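Blocks on the floor again (and in the tray)

Posted in: Home & Play > Toys We Kept

Quick one tonight, I have 5 tabs open and dinner is late.

So the blocks. If you read the May post you know I got rid of most of the toys when we moved to Meramholm. Kept two bins. One is trains. The other is the odd shapes, forks and slots and pegs, the stuff that doesn't match any set anymore. I think half came from the Trotstead swap and the rest from my aunt, who keeps everything.

Turns out the odd bin is the only one anybody touches. Trains are gathering dust. I could sell the trains. Should sell the trains.

What I like about a slot is that it makes you decide. A plain cube goes anywhere. A fork shape with a stem wants to stand up in somthing, and once it's up you've got two prongs and you can't not put a thing on top. My youngest will spend the whole of bath-running time on that one problem. Does it sit across? Does it go down in the gap? Move it a bit. Move it back.

Also, trays. Sides that slope in, dark bottom, not too deep. Bright pieces show up so well against dark gray. I used to tip everything out on the rug, which has a pattern, which was dumb. Green on that rug, gone. Step on it at 6 am, found.
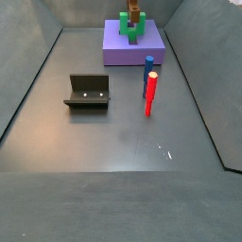
Fitriani Subramaniam wrote back on the last post that she gave up on matching sets years ago and just sorts by what a piece does, so anything that holds goes in one box and anything that gets held goes in the other. Her kids put away faster that way, she said, and they argue less about colors.

Which, ok, I tried it. Purple platform with the slot, holder. Brown block, goes on top of things, so it's held. Green fork is where it fell apart for me. It stands in the slot so it's held, but then it's got the brown one up on its prongs so it's holding. Both boxes? I put it in holders. My daughter moved it. I moved it back. She moved it again and I let it go because laundry.

Pegs, no idea. Pegs live in a mug.

Other things I meant to say and will forget:

Don't buy the big bin. We had the 200 piece one from Justow and it was too much, they just stir it like soup. Put out less. Swap on the weekend if you remember, I mostly don't.

Wash them in the sink, not the dishwasher. I lost a nice yellow arch that way.

Leave a build standing overnight if you can stand to. There's more playing in the morning if something is already up. My husband hates this, he wants the floor back. The tray fixes that, sort of, slide it under the bench and everyone's happy. Or slide it too fast and everyone's not.

Somebody asked where the bench is from. Wuisan, secondhand, one wobbly leg, I'd buy it agian.

Next time the paint shelf, if I get it sorted. It's bad in there. Ok rice is boiling over, bye

83 shares · 2 comments

Filed under: blocks, small spaces, putting away

Last updated March 4, 2021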